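## 3.2 Materials and item coding

The inventory was carried out in the 47 nurseries and reception classes that had returned a signed agreement by the end of August. Staff at each setting were asked to lay out everything kept in the home corner, including items stored in cupboards and brought out only at certain times of the year. The full inventory came to 1,556 items, of which 314 were play food or food containers. The remainder (cookware, furniture, dressing-up clothes and cleaning toys) is reported in Section 4.

Play food was coded first by material: wood, hard plastic, card or fabric. Fabric items were then divided into those that stand for a raw food, such as a carrot or an egg, and those that stand for a packaged product. The second group proved harder to code than expected. A packaged item may be recognised by its outline, by its colour or by a label, and coders did not always agree on which of these a young child would be likely to use. Figure 2 gives an item from this group, a soft red ketchup bottle with a label patch sewn to the front.
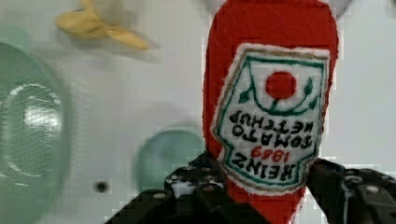 **Figure 2.** Fabric play food, packaged product type (ketchup bottle). *Source: Kulum Play Materials Archive.*

Where two coders disagreed, the item was set aside and discussed at the end of the visit. Most disagreements concerned sauces, drinks and tinned goods. It was decided that a label would count as a cue in its own right only if it was fixed to the item; loose paper labels, which were common in the Jikow settings, were recorded separately.

Condition was scored on the scale developed for the earlier Esix survey, with one change. The original scale treats any repair as damage. Staff in several settings objected to this — many had mended fabric items by hand and regarded them as being in good order — and repaired items were therefore given their own code. Scores from the two surveys should be compared with this in mind.

Items belonging to individual children were left out of the count, as were items on loan from the Uddin toy library.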